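Back from Wallbridge and too tired to do this properly, so notes it is. Kettle on. Feet up.

Some of you asked after the last post whether the feeder service was really stopping or whether it was just dock gossip. It's stopping. Well, it's changing, and for our end of the river that comes to much the same thing. From August the small ship that runs boxes down from Grestalbridge won't call at Wallbridge any more unless there's enough to make the stop worth it. Enough means 115 boxes, booked and confirmed by noon the day before. We've managed that nine times this year.

You can see the line's side. A pilot, a tug if the wind's up, the lock, two gangs stood waiting, all for a couple of rows of boxes and a lot of fresh air. I'd probably do the same sums. Doesn't mean I like them.

What I don't get is how it was told to people. One page, pinned up in the drivers' room, and an email that went to half the forwarders and not the other half. I only saw it because I was in there getting change for the machine. 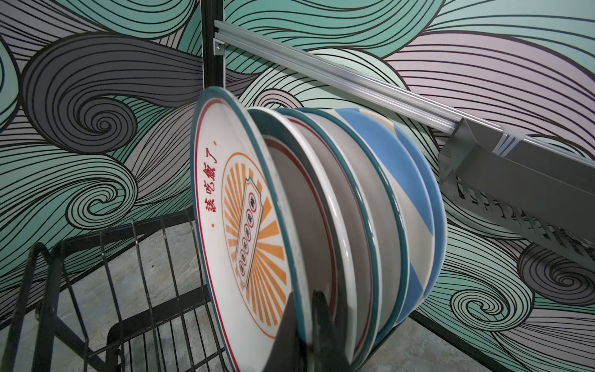

Regula Stöckli wrote to me after I'd put a line about it up last week, and says I can use this: the trouble isn't the 115, it's the noon. Her bookings come in between two and five in the afternoon because that's when the factories know what they've packed. Move the cut-off to six, she reckons, and half the missed calls would have gone ahead.

I hadn't thought of that and I think she's right. I went back through my own bookings (such as they are) and most of mine were after lunch as well. Nobody at Tistel could tell me why noon. Tistel being the agent now, for anyone who hasn't kept up, they took over from Aebischer in the spring and kept the same office and the same phone number but not, sadly, the same woman on the phone.

Anyway. What happens to the boxes instead.

Road, mainly. It's that or the train, and the train goes from the wrong side of Grestalbridge and is full. So lorries. A lorry takes one forty-footer or two short ones if they're light, and mine never are. I had a quote this morning for the run up to Grestalbridge and I won't put it here because the haulier is a nice man and reads this, but I had to sit down.

And then there's the slot. You can't just turn up. You book a slot at the Grestalbridge gate, an hour wide, and if your driver's stuck behind a tractor on the river road then he's missed it and goes round to the back of the queue. Which I've seen reach the roundabout. Last winter it was worse than that but they've put in a second weighbridge since.
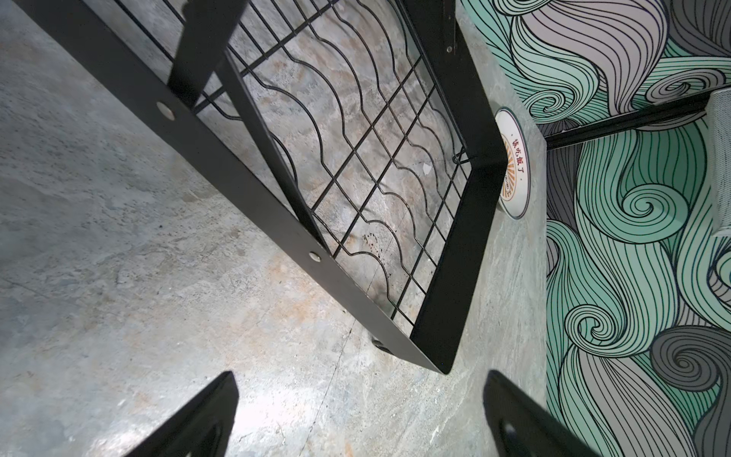
Photo: author's own

Right, numbers, because someone always asks for them in the comments. The ship can carry 600. Last month's call at ours loaded 294 and that was the best in ages, everybody in the drivers' room was talking about it. The one before that was cancelled. The one before that, cancelled. So you get this lumpy thing where everyone who got bumped piles onto the next one, it looks like a great month, and then it's dead again. I don't think a minimum fixes lumpy. I think a minimum makes lumpy worse, becuase once you've been bumped twice you stop booking.

I have stopped booking, twice, this year. So I'm part of it, I know.

The other thing is empties. Hardly gets a mention on the notice. If the ship doesn't call, the empties don't come back down either, and then there's nothing in the yard to load even if you do want to go by water. Two weeks ago I needed three twenties and the yard had one, with a hole in the roof you could get your fist through. They offered it to me with a straight face. I said no thanks. They offered it again the next morning at a discount.

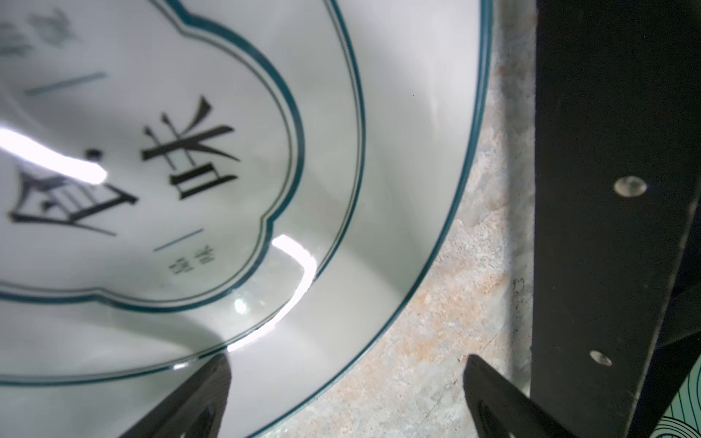 So I ended up paying for empties to be trucked down, loaded, trucked back up. Same river next to the road all the way. You look at it out of the cab window and feel a bit daft.

Went to see Tistel in person about the cut-off, that was today's trip. Was told somebody would be free at ten. Somebody was free at twenty past eleven. Friendly enough, young chap, wrote it all down. He said the noon thing comes from the terminal at Grestalbridge, they want the list early for the stacking plan. Rang the terminal from the car park. They said it comes from the line. I haven't tried the line yet, I've only got a general number for them and it plays you a song.

Couple of things he did say that are useful:

Late boxes can be added after noon if the call is already confirmed. Not on the notice but he was sure.

Reefers count double towards the minimum. Also not on the notice! If you've got reefers please book them early, you'd be doing the rest of us a favour.

Storage on bumped boxes is free for five days, then it's the normal rate. I asked if that could be longer and he made a face.
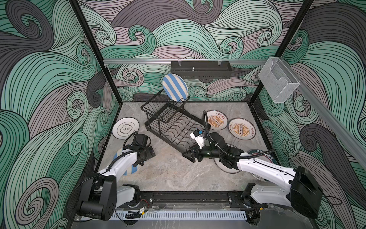 He also thought the minimum might be looked at again after the winter, but wouldn't say by who. I've asked for all of it in an email. Not arrived as of ten to six.

If anyone local wants to try putting our bookings together before noon, so we know by eleven or so whether we're near the number, drop me a line. I was thinking just a shared list, your name and how many boxes, nothing about what's in them or who it's for. Regula's already said she'll put hers on when she has them in time. The more the better but even four or five of us would of saved the last cancelled call, I'm fairly sure of it, we can't have been far off.

Must ring the haulier back before he goes home. More when Tistel's email turns up.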